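Nendau sets January budget for second gripper cell

Nendau will fund a second bag-roll handling cell at its Lotetti site, planning lead Tariq Mughal said Wednesday. The request covers 2 arms, spare fingers and 11 weeks of integration by Khosravi. Unit cost for a finger set is $2,485 – wear parts are budgeted separately, over 5 years. Plasolum also bid. Mughal said soft, film-wrapped goods drove the finger specification, and that payload was a minor factor. Orders open in January. 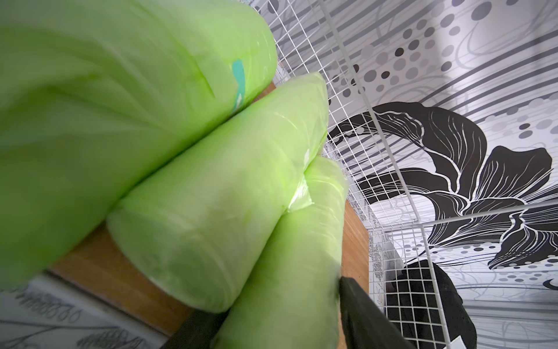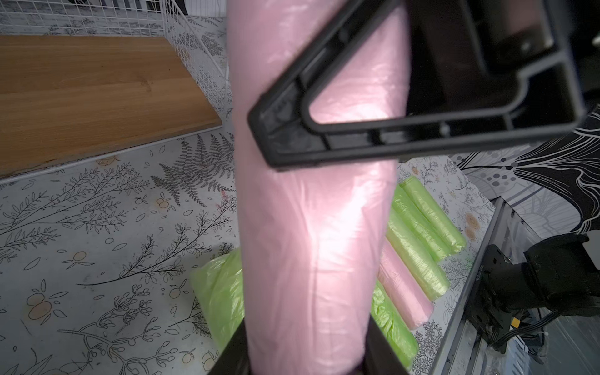 Gripper fingers at wrapped rolls, green (first) and pink (second).

Vol. 11, No. 2 | Page 5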